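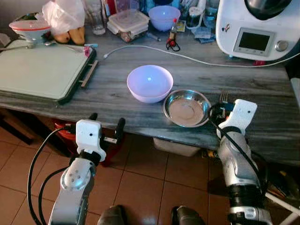 Part 2. Clearing a spot and setting up the base

I've put my Bramora together and taken it apart more times than I can count, so these are the steps the way I do them at home (the factory sheet skips half of this).

1. Make room first. Slide the cutting board over to one side, and move the fruit and any plastic bags along with it. I keep my mixing bowls out, one in the middle and one at the back, and that's plenty.

2. Set the base toward the back of the counter with the screen and the knob facing you. Push down on each corner. If it rocks, wipe the feet and try again.

3. Run the cord along the counter behind your bowls, then plug it in. Mine's a thin white one and it's easy to snag with a sleeve!

Caution: never lift the base by its cord. So-ying Fung tried that with hers and had to send off for part 852.

4. Seat the bowl and turn it until it clicks. No click, no power — the screen just stays dark.

5. Turn the knob one notch to wake it up, then let it run empty for 54 seconds.

Note: a warm plastic smell on the first run is normal. Mine had it for a day or two in April and then it went away.

6. Switch off at the knob, unplug, and wash the bowl by hand before any food goes in. Part 3 covers the blades.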